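Changes on the finishing floor: what the arms do now, and what we do

By Doaa Badawi, Workshop News, July

Most people in the building will know by now that the two teal arms have moved out of the development room and on to the finishing floor at Skudovport. There have been a lot of questions in the canteen, and a few rumours, so Rajeshwari Unnithan and I agreed that a plain account in the newsletter would be useful. She runs the finishing team. I look after training, and I have spent most of the past month down there with a notebook.

The short version is that nobody's post is going. The work is changing, for some people by quite a lot, and the rota will look different from next month.

Why we started with the play test

Every Inen set that leaves us goes through a play test before it is boxed. Pieces are set out, moved, taken and put in the tray, and the person doing it is looking for bases that rock, felt that catches on the squares and heads that are too slim to pick up cleanly. A full test used to run to 90 moves. Anyone who has done a shift of them knows what it does to the wrist and the neck by mid-afternoon.

It was also the job that people asked to come off most often. When the firm put money aside for one trial of automation, the finishing team were asked which task they would hand over first, and the play test came top by a long way. Sanding and polishing were hardly mentioned. People like doing those and did not want them touched.

How it runs

The operator picks a game from the list and the arm plays through it on the set being tested. Squares are marked in colour on the operator's screen, so that the person at the bench can follow along and stop the arm if they want to. Captured pieces go in the green tray beside the board.

The games are ordinary ones. We started with a made-up sequence that visited all the squares in order, but Rajeshwari's team pointed out that it never produced the crowded positions where pieces get knocked. Real openings with pawns close together and minor pieces in among them are a harder test of a gripper and a better test of a set. The knights are still the awkward ones, as they are for people.

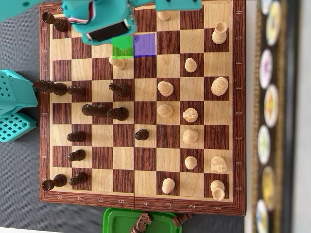

What has changed at the bench

The bench job used to be moving pieces. It is now mostly listening, looking and deciding. One operator looks after both arms, sets up each board, writes up faults and makes the final call on whether a set passes. The arm can report that a pick-up failed. It cannot tell you whether the cause was a badly turned collar, too much wax or a piece that was put down crooked, and that judgement stays with the person who knows the wood.

Rajeshwari was doubtful at first and has said I may print that. Her worry was that people would end up minding a machine all day, which is dull in a different way. After the first fortnight she changed the rota so that an operator does no more than half a shift on the arms and spends the other half at a hand bench. That was her decision and it has made more difference to how people feel about the trial than anything in the software.

There are some things that have not gone well. The noise is low but constant, and two people have asked to be moved further from it. Stoppages tend to come in clumps, so an operator can have a quiet hour and then be called to both arms at once. The fault form was far too long and has been cut to a single page. We also lost the chat across the bench that came with four people doing the same job side by side, and several of the team have told me they miss it. The tea break has been moved so that everyone on the floor stops together at half past ten.

The numbers so far

Since the trial began, 900 sets have been through the arms. Of those, 16 were sent back for rework with faults that the operator agreed with, most of them felts that had not been glued to the edge. Reports of wrist pain from the finishing floor are down, though it is early, and the occupational health nurse would like to see a full winter before drawing anything from it.

We have kept hand testing for the Vivmont travel sets, where the pieces are too small for the present gripper, and for anything made to order. The D'Souza repair work is not affected either. Old sets vary too much from piece to piece, and customers send them to us expecting them to be handled by a person.

Training and pay

Anyone in finishing can train as an operator. The course is four half days, done in working hours, and covers starting and stopping safely, clearing a failed pick-up, changing the gripper pads and filling in the fault form. You do not need to play chess, although it helps to know how the pieces move. Doors into the test area stay shut while the arms are running, and only trained operators go inside the yellow line.

Operators move up one pay step on completing the course. This was not in the first proposal. The staff side raised it, on the grounds that the job now carries more responsibility for what leaves the building, and it was agreed in full.

Those who would sooner stay on hand work can do so. There is enough of it, and the sanding benches are short of people as things stand.

What comes next

The trial runs to the end of the autumn. Before then we want to try a softer gripper pad for the darker sets, which have a higher polish, and to see whether the fault notes can be sent straight to the turning shop so that a run of poor collars is caught the same day.

If you would like to see the arms working, ring Rajeshwari on extension 1791 and she will find you a time. Mornings before the tea break are best. To put your name down for the next operator course, see me or leave a note in the training tray by the stores hatch.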